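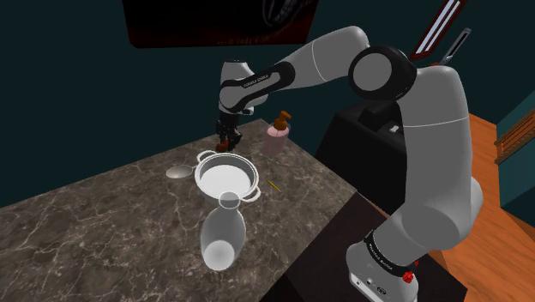

5. Building your first appeal book

If you've worked through Section 4, you have a Cernel account, a matter number from the Kasville registry and a folder of papers that probably looks a bit of a mess. Good! Now comes the enjoyable part. By the end of this section the mess will be a paginated, indexed, hyperlinked appeal book that a judge can move around in without swearing.

The steps are written for the person who does the assembling, whether that's a solicitor, a clerk or somebody running their own appeal. You don't need legal training to follow them. You do need the sealed judgment from the court below, and you need it as a PDF.

Before you start

Have these ready in one folder on your own computer:

- the sealed order or judgment under appeal
- the notice of appeal, with the registry stamp showing
- the reasons for decision
- the transcript, if it has arrived
- every exhibit you intend to rely on, one file per exhibit
- any certified copies the registry has released to you

Note: Certified copies and working copies of the same document often carry the same file name. Rename them before you upload. Cernel will accept both and keep both, and you will then have a lovely time telling them apart.

5.1 Creating the book

1. Sign in and choose Matters from the left-hand menu.

2. Open your matter. Check the parties' names against the sealed order, letter by letter, including initials and middle names. The names on this screen flow through to the cover, the index and the header of every page.

3. Choose New Book, then Appeal Book (Civil) or Appeal Book (Criminal). The two templates put things in a different order, and a criminal book has an extra part for the charge or indictment and the sentencing material.

4. Give the book a short working title. Only your own team sees it, so call it whatever helps.

5. Choose Create. You'll see an empty book with its parts listed down the side, labelled Part A onward.

Caution: The template can't be changed once the first document has gone in. If you've picked the wrong one, delete the book and begin again. It only takes a minute at this stage and it takes an afternoon later on.

5.2 Adding documents

1. Drag your files into the Tray at the bottom of the screen. Wait for the green tick beside each one. A long transcript can take a while, so start that one first and get on with something else.

2. Open each file from the Tray and fill in the three fields: Description, Date of Document and Source. For Description, write what the document is in the words a stranger would use. "Affidavit of Sosina Dinsa, with annexures" is excellent. "SD aff FINAL v2" is less so.

3. Drag the file from the Tray into its Part. Pleadings, evidence, reasons and orders each have their own place, and the grey text under each Part heading tells you what belongs there.

4. Within a Part, sort by date using the Sort button, then move anything that needs moving by hand. Annexures stay attached to their affidavit and travel with it. This is one of our favourite features, and anyone who has ever chased a loose annexure through a stack of binders will see why.

Note: If a document is undated, leave Date of Document empty and tick Undated. Please don't put in your best guess. The date prints in the index and the other side is entitled to rely on it.

Note: For a document in another language, upload the original and the translation as a pair. Select both in the Tray, right-click and choose Pair. The translation will sit directly behind the original and both will share one index entry.

5.3 Sealed, suppressed and confidential material

Read this part twice, even if you skim the rest.

Caution: Anything covered by a suppression order or publication ban must go in the Restricted volume. It must never go in the main book, even with the names blacked out. Redaction inside Cernel is permanent in the filed copy, but the Tray keeps the original, and everyone on your team can open the Tray.

1. Choose Add Volume, then Restricted.

2. Enter the date of the order and the name of the court that made it. Upload a copy of the order as the first document in the volume.

3. Add the restricted documents as you did in 5.2.

4. Under Access, tick the people who may open the volume. The list starts blank every time. The registry always has access and doesn't appear on the list.

5. In the main book, go to the spot where each restricted document would have been and choose Insert Placeholder. The placeholder prints as a single page with the tab number and the words "See Restricted Volume".

If you're unsure whether an order still applies, ring the registry before you upload. The Kasville counter staff answer this question often and they're very good at it.

5.4 Page numbers and index

Now for the bit that used to eat whole weekends.

1. Choose Paginate. Cernel numbers the book straight through from the first page of Part A to the last page of the final Part, top right, in bold.

2. Look over the preview. If a number lands on top of existing text or a stamp, click it and slide it along. The change applies to that page alone.

3. Choose Build Index. The index is made from the Description and date you entered for each document, with page references linked.

4. Click a handful of the links and see that they land where they should. Try one from every Part.

Late documents are no drama. Add the file, drag it into place and choose Paginate again. If you have already served the book, choose Interleave instead. With Interleave, a document added after page 123 becomes 123A, 123B and so on, and every reference in the other side's submissions still works.

Caution: Never use Paginate on a book that has been served. Cernel will ask whether you're sure. If you see that question, the answer is almost always no.

5.5 Linking your submissions

Written submissions can be linked to the book so that each page reference opens the page itself. Judges love it, and so will you when you're on your feet trying to find a passage in a hurry.

1. Upload your submissions as a Word file, not a PDF.

2. Choose Link References. Cernel looks for anything in the style AB 68 or AB 68–70 and turns it into a link.

3. Open the Unmatched list on the right. It shows references Cernel couldn't place, usually where a page number is higher than the last page of the book or where a stray space has crept in.

4. Fix them in Word, upload again and repeat step 2 until the list is clear.

Note: References to the transcript need the letter T first, as in T 68.12, where 12 is the line number. Line links work only with transcript files supplied by the court's own reporting service. A scanned transcript will link to the page.

5.6 Checking and filing

1. Choose Check Book. You'll get a report with red items, which stop you from filing, and amber items, which don't.

2. Clear the red items. The usual ones are a missing sealed order, an empty Part that hasn't been marked Not Applicable, and a certificate with no signature.

3. Read the amber items and decide. A crooked scan is amber. So is a faint one, but please rescan it if you can.

4. Have a second person open the book and turn every page. Cernel can find a blank page. It can't tell you that page two of a letter has been scanned ahead of page one.

5. Sign the certificate of correctness. The person who signs must be the lawyer on the record or the self-represented party.

6. Choose File. Books filed by 4 pm are processed the same day. Later ones are treated as filed on the next sitting day, so a book sent late on a Friday will carry Monday's date.

You'll receive an email with the stamped cover attached. Keep it. Serve the stamped version on every other party, and file your proof of service under the same matter.

Note: Matters listed in the Alemayehu courtroom also need a paper copy for the bench, single-sided, delivered to the registry counter. Print it from the stamped file so the page numbers agree with the electronic book.

If the registry returns your book

A returned book comes back to your matter with comments pinned to the pages concerned, and nothing you built is lost. Open each comment, make the change and choose Mark Done. When they're all done, the File button comes back. Your original filing date is kept if you refile within the time given in the return notice, so read that first.

Transcript orders, including how to ask for the audio, are covered in Section 6.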